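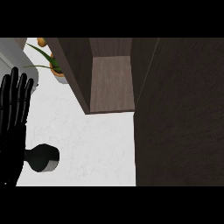

Equipment Planning Group - Minutes, April

Chair: Samah Nasr. The meeting opened at 10:00 a.m. The March minutes were approved without change.

1. Robot hands
The group reviewed the quotes from Nerkard and Gundis for a four-fingered hand. Gundis quoted a lower unit price but excludes spare finger joints. It was agreed to request a revised quote from Gundis with spares listed separately. No order will be placed until it is received.

2. Simulation work
Household scenes will continue to be run in simulation until hardware is delivered. The Sanereck license renewal, at $1141, was approved. Jeon workstations were deferred to the next budget year.

3. Budget
A reserve of $2000 was set aside for mounting parts and cabling - shipping is to be charged to the general account.

Actions
S. Nasr to write to Gundis and to confirm the renewal with Sanereck.

The meeting closed at 11:15 a.m.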